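Shared shop in Clundley gets its arm moving

CLUNDLEY - Members of the Mukley workshop spent Saturday setting up the robot arm they have been building since August. The arm has a gripper with tapered fingers and a small camera at the wrist, and it runs from a bench at the back of the shop. 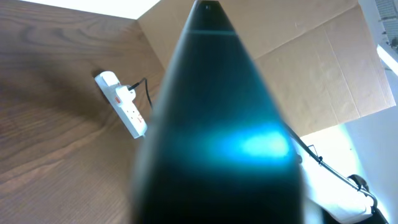

Bhattacharjee

The group has put 62 evenings into the build so far. Most of the parts were bought used, and the shop itself is in a garage dating from 1940.

Work on the grip control is still going on - the software, called Grovus, was rewritten last month. Members plan to try sorting small hardware next.

The workshop is open to new members. Dues are $85 a year.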